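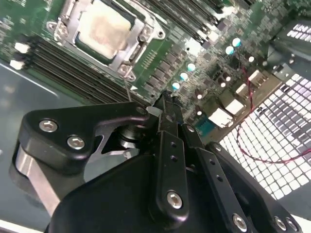

By the time the second server of the morning was on the bench, Pichit Thammasiri had already decided he did not like the thing, and he was a man who enjoyed having his mind made up before lunch. It left the afternoon free for being fair.

The Grasow kit had come in a crate the size of a chest freezer, with an arm, a gripper, a cart to bolt it all to, and a binder. The binder was the part that annoyed him. It had been written by someone who used the word "simply" a great deal. Simply position the chassis. Simply confirm the board model. Pichit had been taking servers apart at the Dastthorpe depot since before the parking lot was paved, and in all those years he had never once simply positioned a chassis.

"You're supposed to be reviewing it," said Lena Kovačević, who owned the depot and the coffee machine and, on thirty days' trial, the kit. "You look like you're waiting for it to insult your mother."

"I'm reviewing it," Pichit said. "I'm being thorough."

She put a mug down by his elbow, well away from the bench, and went off to argue with a trucking company. He liked Lena. He had liked her father too, who had started the business with a borrowed van and a great many opinions about solder, and who would have walked around the crate twice and then asked what it cost. It cost 569 dollars a month if you rented, and the salesman from Cusden, who handled the rentals, had said the number with such tenderness that Pichit had nearly felt sorry for him.

The job itself was plain enough. Old servers came in from offices and hospitals and banks, and somebody had to open them up and take out what was worth keeping. Memory first, as a rule, then the processors, then the boards, if the boards had anybody waiting for them. A good module could go straight back out to a customer. One with a chipped edge went in the bin with the brackets and the broken fans. All the money was in the fingers, old Kovačević used to say, and Pichit's fingers had been excellent, and were now sixty-one years old and inclined to complain when it rained.

He had not mentioned this to anyone. He had started keeping a heating pad in his locker, under a sweater, and he told himself it was for his back.

So he followed the binder. He set the chassis on its marks, and then he set it on its marks again, because the arm thought about it for a while and politely declined. It wanted the lid off and the cables tucked. It wanted the board type picked from a list on the tablet, and the list went on for pages and was in no order he could see. All of this he wrote down in the notebook Lena had given him, in capital letters, with the date at the top, May 21, 2025, and under it the words SLOW TO START. He underlined SLOW.

Then the arm went to work, and he forgot to write anything for a bit.

What he noticed was how it took hold. He had expected it to grab, as the old parts picker in the back used to grab, the one they had finally sold for scrap in March. This one came down to a module and waited. Then it closed its fingers so gradually that he leaned in to see whether it had closed them at all, and it drew the module up straight, without the little side-to-side wiggle that every new hire did and that Pichit had spent half his working life shouting at people about. It laid the module in the tray. It went back for the next.

"Huh," said Pichit, to the coffee.

It was not perfect, and he was pleased to find that it was not perfect. On the third machine it stopped dead over a latch that hadn't opened all the way and sat there blinking its amber light like a dog at a closed door. He reached in and pressed the latch with his thumb. The light went green. On the fifth machine it did the same, and he pressed that one too, and it came to him that he was sitting down. He had been sitting down for most of an hour. In the ordinary way of things he would have been bent over that bench with his elbows out and his neck going stiff, and he would have been short with everybody by noon.

They got through 13 servers before he broke for lunch. It was a few less than he could have managed himself on a good day. He wrote that down, because it was true, and then he sat with the pencil for a while trying to remember the last good day, and when he had remembered it he turned the page over.

Lena came back around two with a sandwich for him and the look of someone who had won on the phone and was sorry about how. She pulled up the other stool and they watched it together for a time, the way people will watch a fish tank.

"Well?" she said.

"The list of boards is terrible. Whoever wrote that list should be made to use it. And it stops for every latch – every latch, Lena, if it isn't just so."

"Okay."

"And the binder's no good. I could write a better one."

"I was hoping you might say that," Lena said. "Cusden asked if we had someone. They'd pay for it. It'd be a desk, mostly, and you'd train the kids on the cart." She picked a piece of lettuce off the paper and ate it. "I'd still want you here for the odd ones. The ones it won't touch."

He took his time over this. He thought about the heating pad, and whether a person might have opened his locker looking for the spare tape, and decided that a person might, and that she would never in 100 years say so.

"What would I call it?" he said. "The binder."

"Call it whatever you want."

The arm had stopped. The amber light was going. Pichit put down the sandwich, wiped his thumb carefully on his trousers, and leaned over and pressed the latch until it gave. Then he opened the notebook to a clean page and wrote, in capitals, CHECK THE LATCHES FIRST, and after a moment's thought he went back and crossed out SLOW.

"You have mustard on your sleeve," said Lena.

"I know," he said, though he hadn't, and went on writing.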